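# Getting your grasp detector to ignore a fussy worktop

I spent most of March fighting a marble worktop, so I'm writing down what worked in case you're stuck with one too. Ours is dark brown with white veins all over it, and our detector (a fairly standard Semance model) kept deciding the veins were tools. Long, thin and bright – fair enough, so is a screwdriver shaft!

Start by logging the wrist view while the fingers are closed on something real. You want plenty of these, with the shaft running up the view and the stone behind it.
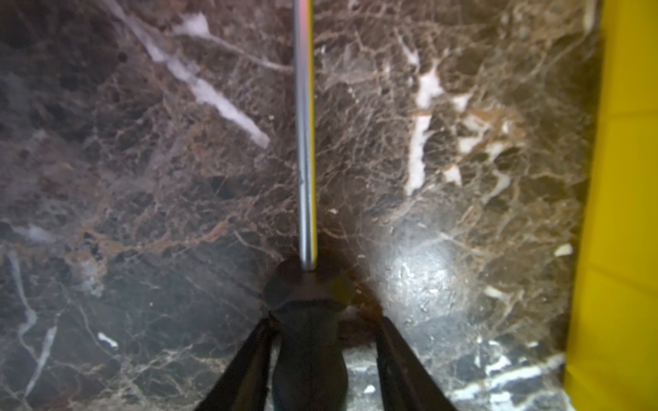
Next, set the mask. In the Zurnetti config, change `min_edge_run` to 90 and switch `texture_reject` on. I'd left mine at the default for ages and wondered why it did nothing. Save, restart the node (it won't reload by itself, annoyingly) and check the log says the new value.

Then collect your negatives, which means open fingers over bare stone. I ended up with 2,338 of them, and I'd go for steep angles as well as straight-down ones, so the veins turn up at every slant.
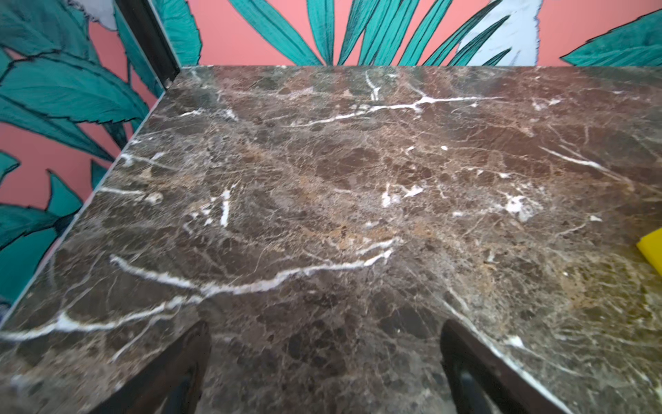

Label the lot as background and fine-tune for two epochs. I tried more and it began missing real shafts, so stop there and look at the results before you get greedy.

Last bit: run the Kárason replay script with the arm powered off and watch the overlay. If a vein still lights up, raise `min_edge_run` a little and replay the same log. The Norska driver needs no changes for any of this.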